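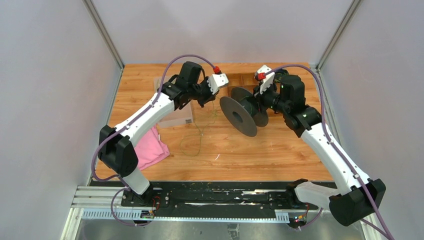
By the Gavo Student Team, Two-Arm Manipulation Course, Brerlow Institute of Technology

Figure 2. The Gavo cell during the spool task, with one gripper on each side of the spool. The loose loop of green wire is on the table between the spool and the clear plastic box.

4. The Spool Task

4.1 Choosing the task

The Two-Arm Manipulation course at Brerlow asks each team to pick one household or workshop job and stay with it for the full 14 weeks. Most teams before us chose stacking, sorting or folding. We wanted something with wire in it. Wire bends, springs back, hides behind whatever it is wound on and crosses itself when left alone, and a single arm has a hard time with it. One hand has to hold the spool while the other manages the free end. We were excited by this from the first planning meeting, and a little scared of it too.

The task as we finally wrote it has three stages. The arms first close in on the spool from both sides and bring it to a stable pose. One gripper then keeps the spool in place while the other finds the free end of the wire and pulls the slack away from the spool. Last, the free end is laid down on the table with no crossing in it. We score each stage separately, so a trial can earn partial credit, and this turned out to matter a great deal for keeping up morale in the first month.

4.2 Work area

The arms are mounted at either end of a black beam along the front of the table and reach inward over it. Three pale panels close off the left, the back and the right, joined at the rear corners by aluminum posts. We teleoperated both arms from the leader station built by the Cowie team in the previous year's course, with new handles and a softer return spring.

We made an early decision to keep other things on the table. Figure 2 is typical: a clear shallow box and a folded pink cloth share the surface with the spool, and a wooden compartment box stands behind it. Several of us argued for a bare table at the start, and the bare-table policy did train faster. It also fell apart the first time a stray object was left next to the spool. Mixed tables made the early results worse and the later ones much better, and we would make the same choice again.

The spool may be placed anywhere in the right two thirds of the table, at any angle, lying on its side. A flange that faces one arm squarely is usually turned away from the other, so the two grippers rarely see the same problem. In Figure 2 the front flange faces the lower left, and the rear flange is partly hidden behind it. This is the pose family we came to call "tilted disc," and it gave us more trouble than all the others together.

4.3 Demonstrations

We recorded 400 demonstrations of the full task. Every team member drove the arms, including the two who had joined for the vision work and had never touched a leader station before. Their demonstrations were slower, with more pauses before contact, and we expected to throw many of them out. We kept them all! A policy trained without the slow demonstrations tended to hit the flange edge and push the spool away, while the full set produced a gentler approach with a visible slowdown near the winding.

After the halfway review we added 800 short clips covering only the second stage, finding and pulling the free end. These were quick to record -- the spool could be left where it was between clips, and only the wire had to be moved. Operators were told to leave the wire however it fell. Small tangles were welcome, and so were loops that crossed back under themselves. The only thing we cleared by hand was wire caught under a gripper finger at the start of a clip.

4.4 Results for the spool task

We ran 16 evaluation trials for each policy, with spool poses drawn from a list fixed before training. The first stage was finished in all 16 trials by the policy trained on the full set. The second stage was finished in 14 of them. Watching the left arm hold still while the right one teased out a length of wire was the best afternoon of the course, and the cheering could be heard in the Idness lab next door.

The third stage is a different story. Laying the wire down without a crossing worked in only five trials. Green wire on a light wood grain is easy for a camera to find, so we do not think visibility is the main problem. In most of the failed trials the free end was in the right place when the gripper opened, and the wire then sprang back over itself. The policy has no second look after release. Once the fingers open, the trial is over as far as it is concerned, even with a clear tangle left on the table.

We tried one quick fix, a half-second hold before opening, and it made no difference we could measure. A regrasp step seems much more promising. The operators do it without thinking when they drive the arms by hand: put the wire down, watch it move, pick it up again a little farther along. Very few of our demonstrations include that motion, as we had asked for clean endings when recording. The next round of recording, planned for April, will drop that rule, and the evaluation list will stay unchanged so that the two rounds can be compared directly.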